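Room survey: ceilings, walls and services, upper floor
Rirnevent building, gallery 4 of the refurbishment record

This gallery covers the upper part of the workrooms on the Sevska side of the building: ceilings, lighting, pipe runs, ventilation and wall finish. Floors and joinery have their own pages. The survey was carried out in June, in daylight, while the rooms remained in use. Notes are kept short and are meant to be read with the drawings held by Jasteo, who are preparing the works schedule.

The floor has a net area of 1,946 square metres, against 2,049 on the older plans. The difference comes from two riser cupboards and a stair lobby that were counted twice. There are 38 rooms in the survey. Each has been given a number on the key plan, and the numbers do not follow the old door signs.

Ceilings are painted white throughout. Where beams cross a room they set the positions of the light fittings, and any new fitting has to sit within a panel between beams. Fixings into the beams themselves are not allowed under the structural note. 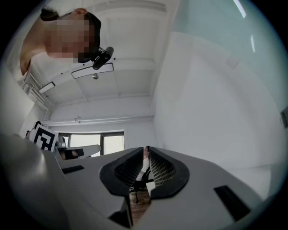
Špela Kadrić

Room 17, ceiling and window wall. White ceiling divided into panels by beams, with two rectangular light fittings. A long white pipe or conduit runs horizontally above the window. To be traced at both ends before any boxing-in is priced.

Same room, ventilation. The white unit with slatted vents is mounted high on the left wall. Access for cleaning is by step ladder. The filter size is to be confirmed with Gaillard, who hold the maintenance sheets for this floor.

Same room, window. Dark frames, two panes. Frames are to be kept and the seals replaced. The blind brackets proposed in the first draft of the schedule have been dropped, as they would clash with the pipe run.

Same room, large wall. Plain and white. One coat of matt emulsion is allowed for after filling. The small dark rectangular fixture on this wall is to be identified and marked on the electrical drawing before painting starts.

Notes on the schedule

Light fittings: the schedule lists 109 for the whole floor. Replacement is like for like in size, so that the existing ceiling openings and cable drops can be used again. Colour temperature is 4000 K in workrooms and 3000 K in corridors.

Pipes and conduits: surface runs stay on the surface. Repaint white to match the ceiling, two coats, after cleaning down. Clips that have pulled away are to be refixed at the same spacing.

Rooms 18 to 24 are in gallery 5. Corrections to room numbers should be sent with the key plan reference and the old door sign, if there is one.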